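May 10, 2019

**Hungate parents vote to cut homework, children report no change in mood**

Families at Hungate Elementary have agreed to a trial that limits homework to 20 minutes a night through November. The vote was 116 in favor. Those against mostly sent long emails, several of them after bedtime.
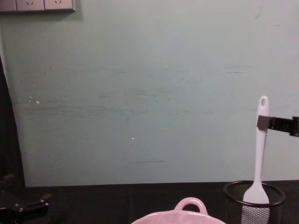
The idea came from Mieczysław Czarnecka, a father of three who moved to the district from Ernton and was startled by the size of his oldest child's backpack. He told the meeting that his family's evenings had become a second shift, with spelling at one end of the kitchen table and fractions at the other. Most houses with kids in them have a wall like the blue-green one in the photo, scuffed in a wide band across the middle, and he suggested parents spend the spare time looking at theirs and deciding to do nothing about it. This got the only applause of the night.

Under the trial, a parent can sign off on unfinished work once the time is up. Teachers will still assign reading, which doesn't count toward the limit. Several parents asked what counts as reading. The principal said she would get back to them. 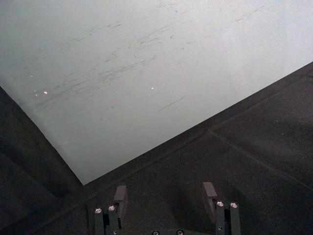
Bednarek Elementary, across town, tried something similar last year and dropped it when parents began assigning homework of their own. Hungate hopes to avoid that by asking families to keep the extra time loose: a board game, a walk, a fight over the good chair. Any flat surface in a family home ends up covered in gray rub marks like those on the pale panel shown here, the thinking goes, and it may as well be from something more fun than long division.

A school in Rindum is said to be watching closely. Czarnecka's oldest, asked for a comment, wanted to know if the limit applied to dishes.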